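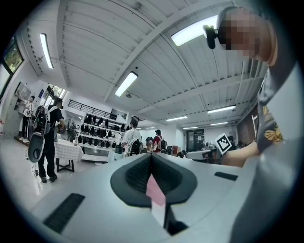 Wednesday at the Clollutlow room, seen from one of the hand-held grippers.

I've been dying to tell you about this one! We're teaching the Vullon arm to do ordinary household jobs by having people do them first, gripper in hand, with its camera running. Ayane Ebihara set the target at 374 demos and we've got 249 we're happy with.
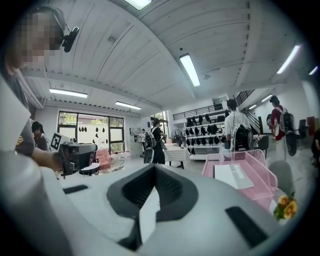

The bit I love is that the arm itself can stay at home in Yokoyama (it weighs a ton) while we collect. Training on the first 100 gave us a policy that managed 9 tablecloth folds before it got in a muddle, so more folding next week. Bring comfy shoes!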